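Ticket 268 – Route sheet and road features do not match on residential stretch
Product: Kistance route sheets
Customer: Condori (parcel delivery)
Opened by: Eldana Wubshet
Assigned to: Paavo Manninen
Priority: Normal
Status: Closed, with one item carried over

Eldana Wubshet wrote:
Opened March 8, 2020. We have three things wrong on route sheet 224, and two drivers have now reported the same ones.

1. The sheet shows the residential street as "no center line." It has one. Our planning rules treat a street with no center line as narrow, so the larger van gets taken off it and a second run is added.
2. The strip to the right of the travel lane is listed as a parking lane. It is a narrow side strip on the other side of a solid white line, much too narrow for a van. The sheet keeps telling the driver to stop there.
3. The road damage warning past the traffic signal is missing completely. We carry glassware on this route and the planner is supposed to lower the speed wherever that sign is posted.

I have tried refreshing the sheet and deleting it and making it again. Same result both times.

Paavo Manninen wrote:
Thanks. I can open the sheet and I see all three. Before I send this to the map team I need to know that we mean the same street, because the sheet has two stretches with very similar names. Can you give me something fixed to go by? Parked cars are no help.

Eldana Wubshet wrote:
Two white houses on the left with a low garage in front of them. The garage has a dark roof. Along the sidewalk there is a low reddish-brown brick wall with a white mailbox on top, then a pale metal double gate with an arched top, then a tall gray street lamp that leans out over the roadside. The street is straight there. 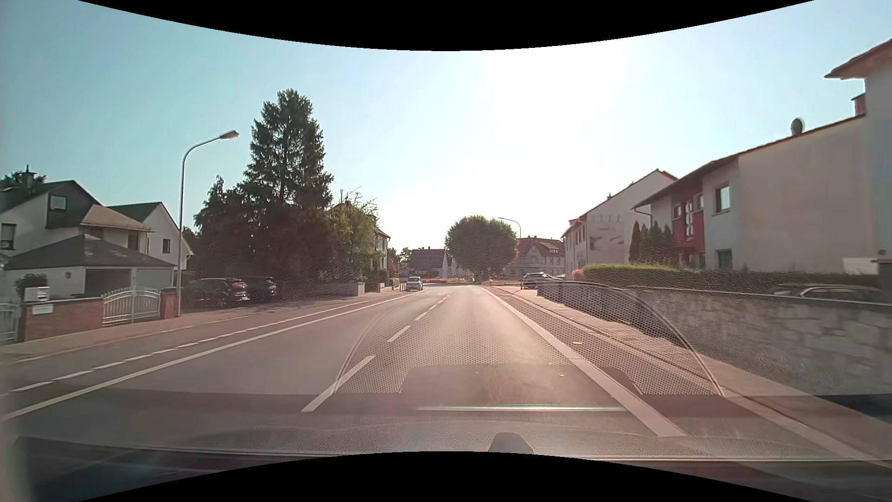 Nikola Gashi drives this one most days and says the stop before the gate is the one that goes wrong. The sheet says "park right, walk across." He has been going on to the next side street and walking back, which adds time we are not planning for. He also asked whether the mailbox could be put in as a delivery note. I told him that is a separate request.

Paavo Manninen wrote:
That settles which stretch it is. Results so far:

– Center line: our copy of the map says "none." The supplier (Cloditent) has "broken, white" for the same piece of road. So the supplier is right and our copy is old.
– Side strip: Cloditent has it as "edge strip, narrow." Our import does not know that value and falls back to "parking lane."
– Warning sign: not found in either one.

I forced a new import for the area. The center line is now correct on my side. Please make a new sheet and check. The side strip needs a change to the import table, and I have asked Jucélia Barros for that.

Eldana Wubshet wrote:
New sheet made. Center line is correct and the second run is gone. Side strip still says parking lane, as you said it would.

Jucélia Barros wrote:
Import table changed. "Edge strip, narrow" now comes in as "no stopping space." I ran it against the 2,000 road pieces in the test area and 8 of them changed. I looked at each of those and they are all correct.

For the missing sign I need its position and which direction it applies to. Is it on the right-hand sidewalk or in the middle?

Eldana Wubshet wrote:
In the middle. You come to the traffic signal, then a paved island with a gray post and a big rectangular sign that you see from the back. Just beyond that is the triangle with the exclamation mark, with a white plate under it that says "Straßen-schäden" on two lines. It faces the road, and the low shrubs of the median are around and behind it. The other carriageway is on the far side of the median.

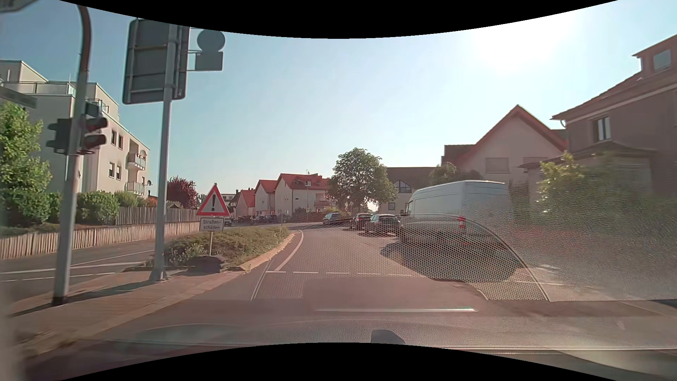 The road starts to curve after that, so the lower speed should be set before the curve. We do not know how far it should run. There is no distance given on the plate.

Jucélia Barros wrote:
Enough to place it. I entered it by hand as "general warning, road damage," on the median, for our direction only. The other carriageway is a separate piece of road in the map and I left it alone. With no distance given, the planner uses the default length – roughly up to the next junction. If your drivers find the bad surface goes further, send me the end point and I will change it.

One caution: an entry made by hand is overwritten if the supplier sends a new version of that piece. I have reported the sign to Cloditent so that it comes in the normal way.

Eldana Wubshet wrote:
Made the sheet again. Side strip is correct, warning is on it, speed is lowered before the curve. Nikola's stop now says to use the side street. You can close this.

Paavo Manninen wrote:
Closing. Carried over: check in June whether Cloditent has added the sign, and if so remove the hand entry. The mailbox note should be opened as its own ticket under delivery notes.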